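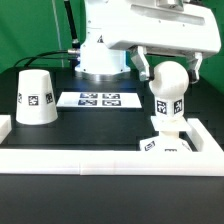
Cahier de manip, janvier, repris à 16 h
Rédigé par Manon MacLeod

Repris la pile perception + planification de Brikum dans l'état où Jhosep l'a laissée avant les fêtes. Le message de commit dit « estimation de pose stabilisée ». Je note pour plus tard que ce message est optimiste.

Rappel pour ceux qui liront ça sans avoir suivi. On estime la pose de chaque objet à partir des marqueurs collés sur ses faces, on fusionne, on recale le tout sur la feuille de quatre tags posée devant la base, et le planificateur (Thibodeau, branche de Garnet) travaille dans ce repère. L'argument de vente, c'est que la boucle est fermée. Dans le code que je lis, elle est fermée jusqu'à la prise. Après, on attache l'objet à la pince dans la scène de planification avec la dernière pose connue et on n'y touche plus.

Essais du jour : la pièce empilée, saisie par la sphère. 448 images enregistrées par la caméra fixe, bras immobile, doigts fermés. J'ai rejoué le flux hors ligne avec deux configurations.

Config A (celle du dépôt) : moyenne des poses de tous les tags visibles de l'objet, poids égaux.
Config B : pondération par l'aire projetée du tag et rejet quand l'incidence est trop rasante.

En A, sur 245 images, la pose du bloc saute d'une solution à l'autre autour de l'axe vertical. C'est l'ambiguïté classique du carré plan, deux solutions presque équivalentes en erreur de reprojection, et la moyenne des deux ne correspond à rien de physique. Le filtre en aval lisse la chose, donc sur la courbe de Jhosep tout a l'air propre. Un filtre passe-bas sur une distribution à deux modes donne une belle ligne droite au milieu, là où l'objet n'est jamais.

En B les sauts disparaissent presque tous. Je me méfie quand même : j'ai réglé le seuil d'incidence sur ce même enregistrement. À refaire sur un flux que je n'ai pas regardé avant de choisir le seuil. Tant que ce n'est pas fait, B n'est pas « mieux », B est ajustée.

Le gobelet retourné, autre sujet. Les tags sont sur une surface conique et le détecteur les suppose plans. Normand L. soutient que l'effet est négligeable à cette échelle. Possible. Je n'ai trouvé aucune mesure dans le dossier, seulement la phrase. Le tag de face sort une orientation plausible, celui qu'on voit très en fuite à gauche tire l'estimation vers lui dès qu'il est détecté. Je l'exclus dans B, et je voudrais une vraie contrainte de corps rigide : une seule optimisation avec tous les coins, au lieu de n poses qu'on mélange ensuite.

Autre point qui m'agace. L'indicateur « confiance » affiché dans Homeo monte quand un tag du bas de la pièce entre dans le calcul, même si la bordure blanche en cache une bonne partie et que les coins sont extrapolés. Plus de tags = plus de confiance, c'est littéralement la formule. Vérifié dans le code, quatre lignes, aucun terme d'erreur. Je propose de renommer la variable en nb_tags et de retirer la barre verte de l'interface. Garnet n'est pas d'accord, il dit que les démos à Furcombe s'appuient dessus. Raison de plus.

Côté contrôle : j'ai rejoué la fermeture des doigts dans le simulateur avec le modèle de contact par défaut. La saisie y tient parfaitement, comme tout ce qu'on y saisit. Deux doigts sur une sphère, la rotation autour de l'axe qui passe par les contacts n'est retenue que par le frottement, et la valeur du frottement dans le fichier n'a pas de source. Je ne tire rien de cette simu.

À faire :
- nouvel enregistrement, autre éclairage, seuils gelés avant
- optimisation jointe sur tous les coins, comparer à B
- continuer à estimer la pose après la prise, au moins la journaliser
- demander à Normand McKinnon d'où vient la calibration extrinsèque chargée au démarrage (le fichier n'a pas d'auteur et la feuille a pu bouger depuis)
- ne pas fusionner la branche de Jhosep d'ici là

Ajout 18 h 20 : réponse de Jhosep, il a retrouvé les deux modes chez lui en coupant le filtre. Il pense que ça vient de l'ordre des coins. Je n'y crois pas trop, les identifiants sont bons sur toutes les images que j'ai ouvertes, mais il va regarder.

Contact : équipe perception, Brikum | © Brikum, usage interne | Haut de page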